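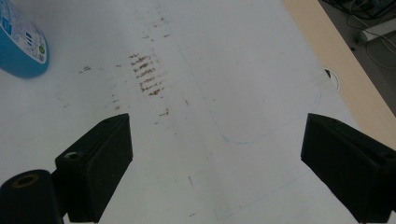

Photo: Kátia Godoy, wrist view, Panum bench

Wednesday, July 22, 2026

Long one. Typing this on the train so forgive me, future me.

Spent the morning on the gripper view again. The open-gap problem. Planner says approach is clear, perception says there's an object in the gap, controller sits there being polite and never closes. Jaws wide apart, white table between them, and the detector had drawn a box on the brown marks. The stack of little dashes by the left finger. Confidence was 0.49 or so the first run, then it climbed. It thinks it's a label I guess?? Or a comb. Raíssa said comb.

So - stains. I have been chasing a timing bug since last Thursday and a good part of it is stains.

Went back through the logs with Huệ. 163 stalled approaches since the Huvbridge merge. We sorted them by where the false box landed. Most on the brown stuff, a bunch on the blue lines, a few on the cable hole over by the wood edge. The hole makes sense, dark circle with a white rim, it looks like a cup from above if you're a network and not very bright. The blue lines I did not expect. They're so faint. There's one that comes down and turns a rounded corner and goes off to the right and the segmenter loves it, wants to close it up into a tray. Benoît wants to crop to the gap only. I said no, then we lose the bottle until we're on top of it. He said good, we don't want the bottle until we're on top of it. Went round on that for half an hour. Not my best half hour.

Bottle is its own thing. Blue, on its side, way up in the top left corner, part of it out of view. Tracker picks it up fine, loses it when the arm dips, picks it up again with a new ID. Then the planner thinks there are two bottles and plans around the ghost. Filed that one under Toledo since it's their tracker fork. Wrote it nicely. Second draft was nicely.

Things I did get done:

Fingers masked out. Finally. Used to be a fixed mask but the fingers move, obviously, so it was wrong any time the jaws weren't at the width I drew it for. Now it renders from the joint reading. Left pad still leaks a bit around the round hole on its outer side, the detector sees a small dark circle and gets ideas. Dilated the mask by 7 pixels and it went away. I don't love that. Works.

Workspace polygon stops at the wood strip. Before this the depth check was happily reading the floor past it - power strip, all those wires - and calling it table at a strange height. Daiane found it by reading the plane fit residuals, one by one, on paper, with a highlighter. She is better at this than me.

Moved the perception timeout to 600 ms. Was way too short. This is the actual timing bug, the small real one hiding under the stain one. The planner was asking for a scene, getting the old one back, and acting on it. Now it waits or it gives up and says so in the log in plain words. Kátia made me rewrite the log message twice. First version said "scene bad."

Didn't get done: the gap check. Right now "is there something between the fingers" is a yes/no off the detector and I want it to be depth plus detector, both have to agree. Flat marks have no height. A stain can't be 2 things at once. Tried it after lunch on recorded runs, the depth up close is awful, full of holes right where I need it. Maybe average over a few frames before the close. Maybe just ask the fingers - close slow, watch the motor current, back off if there's nothing. Raíssa likes that one and she's probaly right. Cheap and dumb. Ask her tomorrow how the Junanham people set their threshold, she was there for that.

Also the question of cleaning the table. Benoît is for. Huệ against, says we'd be hiding the bug and every table we ever ship to will have something on it. I'm with Huệ, but I want one clean-table run as a baseline, then put marks back on purpose. With what though. Marker? Coffee? Put it on the list.

The September demo is still in teh calendar and I'm still not looking at it.

Left work late, forgot my lunch box, second time this month. Knee fine on the stairs. Mom called, missed it, call back before ten.

Tomorrow: replay the stalled runs with new mask + timeout, see what's left. Depth averaging branch. Toledo will answer or they won't. Buy milk.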